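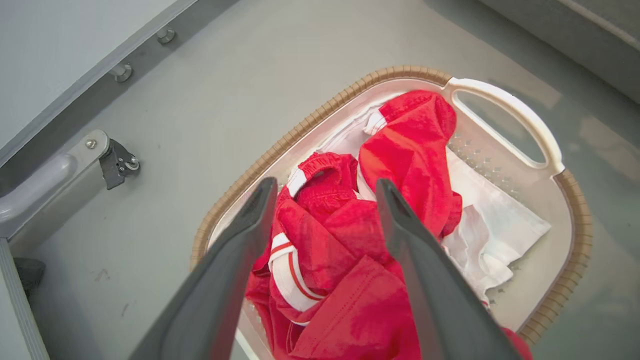
Page last changed: 09/01/2018

Ask anyone who has worked in the laundry at Crabtree what they remember best and they'll say the bending. You reach into the basket, you get hold of a sleeve or a waistband, you straighten up, you look for stains, you hang it or fold it, and then you reach down again. The place takes in team uniforms from clubs and schools all over Skistness, and on a busy day that comes to 400 pieces. I did one morning of it for this story and my lower back is still talking to me!

So I was very curious to see what Cendivska, the small automation outfit next door, has been building with the crew since March. They call the system Dradow. It has two arms, each with a gripper on the end, and its job is the reaching-in part: find one piece in a heap of tangled clothes, pinch it, and lift it clear of the rest. Anybody who has pulled one pair of shorts out of a pile and come up with three will know why that's hard. Cloth has no fixed shape, and red on red gives a camera very little to go on (Crabtree's customers are very fond of red).

Amerley Dogbe has been on the sorting line for 16 years and she has become the project's toughest teacher. When I visited, she was explaining to the engineers that you never grab the middle of a heap. "Look for an edge," she told them. "A waistband is lovely. It's got some grip to it and it tells you what you're holding." They wrote that down, and waistbands went straight onto the list of good places to pinch.

Erdal Avcı leads the work on the Cendivska side, and his enthusiasm is catching. He spent his first two weeks sorting by hand with the early shift, and he still keeps a list of everything he got wrong. Inside-out socks take up most of a page. 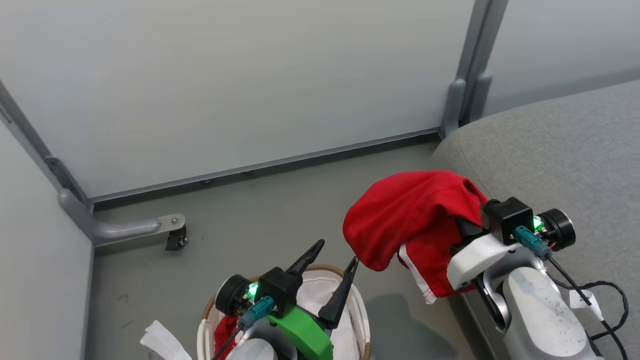

*One piece at a time: a red garment with a white stripe on its edge, held up over the floor.*

What does it change for the people? The hours haven't moved and all the sorters are staying, which was agreed before the first arm was bolted down. The plan is to give Dradow the plain pieces and keep repairs, stains and delicate fabrics with the crew. Dogbe wants the repair bench, and she has already picked the chair. Some of her coworkers are less sure. One told me she likes the rhythm of the baskets and the talk that goes with it, and she'd like to know where the talk is going to go. Avcı has moved the planned bench closer to the line after hearing that.

The next test is a run of 300 mixed pieces, with Dogbe keeping score.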